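Which parts of a recording standard for hand-held grippers are worth enforcing?

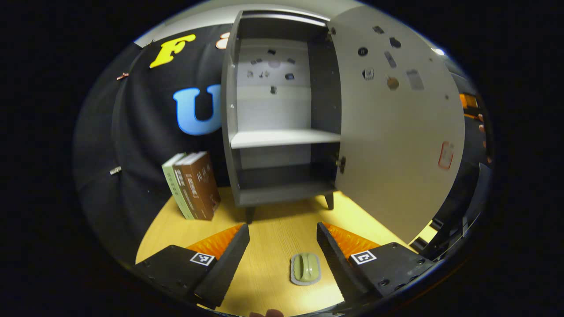
Page 2 of 5

hingeside
Posted in Automation > Rules and Good Practice
Tags: hand-held gripper, recording rules, cabinet tasks, rejects

I've inherited a rule sheet and I don't trust most of it. We record door and shelf tasks with hand-held grippers at a small shop in Mumcombe. The customer is Pristside, and Pristside sends its recordings through a checking house called Adamczyk, and it's Adamczyk's sheet we are supposed to follow. It was written for a different job, sorting parts on a flat tray, and then somebody put the word "cabinet" in a few places and called it revised.

Last month's batch was 2,264 recordings. 778 came back rejected. That's more than a third of the work, and when I went through the reject notes almost all of them pointed at one of these rules:

Background must be free of text and lettering.
Furniture surfaces must be plain.
Both finger markers must be readable at the start.
No part of the operator may be visible.
Door position at the start must match the task card.

The setup attached is the sort of thing they turn down. Under the sheet as written it fails on the yellow F and the blue U on the backdrop, it fails on the magnets and stickers (door and back wall both), and it fails on the bit of fingertip at the very bottom. The open door is only a fail if the card says closed. So that's three strikes before anyone has asked whether the motion is any good.

My trouble is that Pristside also tells us they want "varied, lived-in scenes." I can't square that with plain furniture and a blank background. When I asked Adamczyk, they said the rules are industry standard. I asked which standard and got the same PDF again.

I don't mind rules. I mind being told something is a standard when it looks a lot like one checker's preference. Before I go back to them, I'd like to hear from people who record or check this kind of work. Which of the five would you keep, which would you fight, and is there any published document I could hold up next to theirs?

Please don't tell me to "just follow the sheet." We did, on half the batch, and those got rejected for looking too similar to each other.

Edited to add: the grippers are all the same build, black fingers with orange pads and a square marker on top of each. We haven't modified them.

3 comments on this post

matte_black_cloth: Does your copy of the sheet have a revision number on it? Ours didn't.

hingeside: No revision number. It has a month (June) in the footer and that's it. No year.

matte_black_cloth: Then I'd start there, before anything else. You can't comply with a document you can't identify.

cokum_bench
Marked as most helpful

I check recordings at Cokum, so I'm on the side of the fence you're annoyed with. I'll try to be fair, but I'm as suspicious of "industry standard" as you are. There are proper published standards for industrial robot safety and for measuring how well an arm repeats a position. They were written about machines. I haven't seen one that tells you what may be stuck to a cabinet door when a person is holding the gripper, and if Adamczyk has one they should be able to give you a title and a clause. Ask for the clause. In my experience that question gets you a much more modest email the second time.

So treat the sheet as a contract term. That changes how you argue about it. You don't have to prove it's wrong, you have to get the customer to say what it's for.

Taking your list in the order I'd care about it:

Finger markers. Keep this one and be strict. If your build uses the markers to work out how far apart the fingers are, a marker that can't be read means a gap in the numbers, and no amount of nice motion makes up for it. Looking at your setup, there's a marker on the top of each finger and the fingers are spread, which is how I'd want a recording to begin. What I would add to the rule is what "readable" means and who decides. Run the marker detection on the file and let it pass or fail. A checker squinting at a thumbnail is not a test. I've seen two checkers disagree on the same file before lunch and agree on it after.

Door position. Keep it, but your sheet has it backward. The task card should offer the starting positions you want (closed, partly open, fully open) and the operator should log which one was used. Rejecting a clean recording over a mismatch between card and door is a waste when the fix is one field in a log. I'd only reject if the log and the picture disagree, because then I don't know what else in the log is wrong.

Also, "open" needs a meaning. A door swung wide, like yours, is a different job from a door cracked a finger's width, and with a view that curves as heavily as these do I wouldn't let anyone judge an angle by eye. Write down what the door does at the hinge, in words: shut, ajar, past halfway, wide.

Operator visible. Loosen it. With a hand-held tool there's a hand, it's in the name. A sliver of fingertip at the bottom edge doesn't bother me at all. What does bother me is a hand reaching in to steady the door or nudge an object, because then the gripper gets credit for something the hand did. Word the rule that way: no contact with the task objects by anything except the gripper fingers, once the recording has started. Faces are separate. Faces, ID badges, and screens with something on them go under privacy and I'd keep that as a flat no. Reflections too, if anything in the room is shiny enough.

Plain surfaces. I'd fight this one. If Pristside wants lived-in scenes, then magnets and stickers are the cheapest variety you will ever get. Most of the kitchen and office doors I've met have something stuck on them. The one condition I'd accept is that nothing on the door can be mistaken for a finger marker, so no small square black-and-white patterns. Round magnets are harmless for that purpose. I'd test printed labels with high contrast before promising anything, since I've had a false detection off a shipping label and it took a long time to find.

Lettering in the background. I'd fight this too, a bit less hard. There's a sensible worry hiding in it, that the same letters sit behind the same task every time and whatever learns from the recordings starts treating the letters as a clue. Two letters on a cloth aren't a problem. The same two letters behind every cabinet recording and never behind a shelf recording might be. So swap the rule for a rotation: move or change the background items every so many recordings and note it.

Which brings me to the half of your batch that was rejected for being too similar. I'd want to see where in the sheet it says that's grounds for rejection. If it isn't written, ask for those back as accepted. Politely, and with the file list attached.

One thing you didn't ask about. Your scene has books standing against the cloth next to the cabinet, leaning a little. Decide whether loose items near the task are allowed to move during a recording. Neither answer is wrong, but your sheet says nothing, and sooner or later a book goes over in the middle of a good take and you'll have the argument then.

5 comments on this answer

hingeside: The clause question is going in my next email. On contact by hand, do you reject if the person steadies the whole cabinet and never touches the door?

cokum_bench: Yes. If the cabinet needs holding, it needs fixing down. Otherwise the force on the door is partly the person's doing.

tray_sorter: Easy to say. Not every cabinet likes being clamped, and tape gets you a reject under "plain surfaces," ha.

cokum_bench: Then that's one more reason to get rid of that line. Non-slip pads under the feet go a long way, try those first.

matte_black_cloth: Agree on all but the lettering. I'd just take it down. Less to log.

tray_sorter

I think you're overthinking it. The sheet is fine, everybody's sheet is bad, you learn what the checker wants and you give them that. We used to do about 50/50 plain and messy and it averaged out.

Plain cloth, clean door, thumb out of sight. Done. Take the letters off the cloth and you'd probably get half those rejects through.

2 comments on this answer

hingeside: We tried clean and plain. See the last paragraph before the edit.

tray_sorter: Fair, I skimmed it. Then I'd ask for more money per recording.

matte_black_cloth

Mostly a second vote for the answer from Cokum, with a few things from the record-keeping end, where I think sheets like yours go wrong more often than in the rules themselves.

Put a revision on the sheet and put the revision in the log for each recording. If Adamczyk won't number it, number it yourselves and send it back with "we are working to the attached, tell us if it's wrong." Silence is useful to you at that point. It isn't legal cover, don't lean on it too hard, but it stops the rules from drifting between the day you record and the day they check.

Ask for one reject code per rule and no free text. Free text is where preference gets in. If you have to retype "scene looks busy" into one of five codes and none of them fits, then it wasn't a reject under the sheet.

Split the rules into hard and soft. Hard ones lose the recording: unreadable markers, a hand on the task objects, anything private on view, a log that doesn't match. Soft ones get a note and still count. I'd expect a good share of your 778 to move to soft, though I wouldn't put a number on it without seeing the notes, and neither should anyone who sells you a checking service.

Have them check a small set blind, twice, a week apart. Same files, shuffled names. If their own second pass doesn't match the first, you've got a much better argument than anything you could say about magnets. We did this with a different customer. They didn't enjoy it and the sheet got a lot shorter.

On backgrounds, I prefer black cloth with nothing on it, but that's taste, and I try not to write taste down as a rule. What I do insist on is that the clips and the cloth are solid enough that the backdrop doesn't sag over a session. A change nobody chose is harder to log than one somebody did.

And on the small stuff lying on the table: if there's an object between the fingers and the cabinet at the start, say on the card whether it's part of the task. The low oval with the green top in yours could be the thing to pick up, or it could be clutter, and I can't tell from one view. A checker can't either, and will guess.

3 comments on this answer

hingeside: The blind recheck is a good idea and I'm slightly afraid of the result. Any thoughts on how many files?

matte_black_cloth: Enough that each of your five rules shows up several times, passes as well as fails. Pick them before you look at which ones were rejected.

hingeside: OK. Email's drafted: clause reference, revision number, reject codes, and the similar-looking ones back as accepted unless they can show me the line. I'll post what comes back.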